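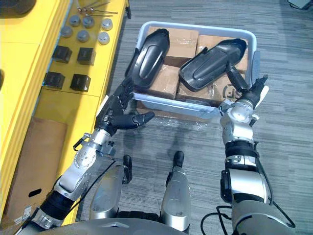

Light grey-blue parts bin on carpet, holding taped cardboard boxes and two black plastic parts.

Plumia Open Parts Bin
Reading time: 2 min

The Plumia is a one-piece plastic bin for keeping boxed and unboxed parts together while they move between the shelf, the bench and the packing table. It has an open top and comes in one color, a light grey-blue that is easy to spot on a dark floor.

We stock it in one size, 61 cm long and 46 cm wide. Small cartons go in flat as a bottom layer, and odd-shaped parts such as covers and housings sit on top of them. The bin in the photo has four brown boxes in it, with the black parts resting over them. Long parts can stand against a side wall or lie across the boxes at an angle.

Packing notes

Put the heaviest cartons in first and keep them level. Tape every box shut before it goes in, as loose flaps catch on whatever is laid over them. Turn printed labels toward the side you will be reading from. Clear plastic wrap can be laid over the front lip while you load and folded back across the top afterward — it keeps dust off shells and other finished surfaces. The wrap is not included.

Parts with a raised ridge or a polished face should not be pressed against each other. Leave a gap or slip a sheet of wrap between them.

Using it on the floor

The base is smooth and slides on short carpet when lightly loaded. With a full load, lift it with both hands under the rim. Do not drag a full bin by one corner. The rim will flex, and over time it can crack there.

Cleaning

Wipe with warm water and dish soap. Tape residue comes off with rubbing alcohol on a rag. Do not use acetone.

Ordering

Sold singly or in packs of 4. Orders from the Posden warehouse ship in 2 working days. Orders for Brurnedo are sent with the regular shelving delivery, so allow longer. The old lid does not fit this version, and a new lid is planned for October.

Page updated July 26, 2019

Comments

Kamarul Halim
We have had a set of these in the stockroom since spring. They hold up fine. I would like a slot for a label card on the front, as tape labels peel off the plastic.

Pattinasarany
Does the old lid fit if you trim the edge? I have a stack of them left over.

bench_rat
Tried it. It sits on top but slides off when you carry the bin. Wait for the new one.

We use cookies to remember your basket and to see which pages are read. By continuing to use this site you accept our cookie policy.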